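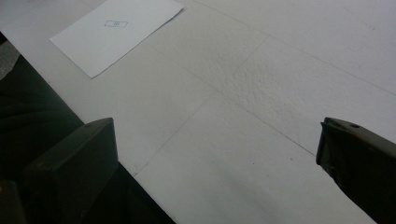 Reading Log Project: Do Prize Lists Change What Students Borrow?

Final report, Group 14

1. What we wanted to find out

Our question was simple. When a book gets on a prize longlist, do students at our school borrow it more? We picked the Ekalach Prize — short novels, translated ones allowed — as the list comes out in July and the library had nearly all of the titles on the shelf already.

2. Data

Loan records came from Hajji, the library system. No borrower names, only title, date out, date back. We took one term before the longlist and one term after. 739 fiction loans before, 761 after. So fiction overall hardly moved, good to know before looking at single titles.

Longlist had 20 books. The library owned 14 of them. The other six we left out completely.

3. Method

Matched each longlisted book with a book of similar length and age that was not on any list. Compared loans for both. Matching was done by hand and took way longer than planned, mostly arguing over what counts as "similar." Charts made in Fluvex. Renewals were counted as new loans at first, then we fixed it, so ignore the numbers in our midterm slides.

4. Results

Longlisted books went up more than their matches. Most of the rise came from a few titles though. The short ones did best. The long family saga everybody in class had heard of did not move at all.

Biggest jump was Sorow, a novel told in letters. But it also sat on the display table by the front desk for most of the second term, and we can't seperate the display from the prize.

5. Problems

Small sample. One library. E-books not included — Hajji keeps those in a different file and we asked too late. Also a loan is not a read. Several copies came back the next day.

6. If we did it again

Ask for the e-book file in week one. Keep a list of what is on display and when. Add a short survey at the desk, maybe two questions, so we know why people they picked the book.

Appendix A: matched pairs
Appendix B: loan counts by title, renewals removed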